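Home | Posts | About | Archive

Search this blog Go

The car updated itself and now I can't find the wipers

Quick one, kettle's on.
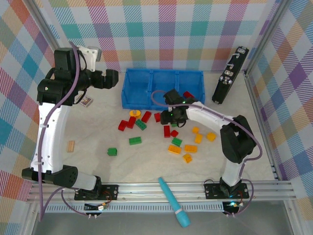 So the Ueda did its November update overnight and the wiper speed has gone. Not gone gone. It's now 2 menus down, under Comfort, behind a picture of a seat. I found this out at 7 in the morning on the bypass with a lorry in front chucking up spray. Used to be a stalk. You pushed it, wipers went. Now I'm prodding a screen at 60 like I'm ordering a burger. And everything is so grey in there, grey menu, grey icons, grey text on slightly different grey. Give me pink and teal and orange and yellow plaid like the walls up top, at least I'd be able to tell one bit from the next without taking my eyes off the road.

Rang the dealer. 88 minutes, mostly hold music. Man was nice enough. Said the layout was "customer led". Which customer? He said I could pay 138 quid for the Clarerora pack, which puts a shortcut row along the bottom of the screen. A shortcut row. For wipers.

Also the maps now go through Celtell instead of Wuven so all my saved places have vanished, incuding my mum's. Had to type her postcode in on the drive like it was 2009.

What I want from the safety people is a short list of stuff that has to have a proper knob. Wipers, lights, demister, hazards. Done. Put the rest wherever you like, I dont care where the seat massage lives.

Car's on 3,918 miles. Too new to swap, too late to send back. Going to try the voice thing tomorrow, will report.

Comments

Olumide Nwankwo
Hold the left wheel button for a couple of seconds, wipers come up on the dash. Not in the manual.

fogbound
Same here after the update. Lost my radio presets aswell.

estate_owner
Still got a stalk. Never selling.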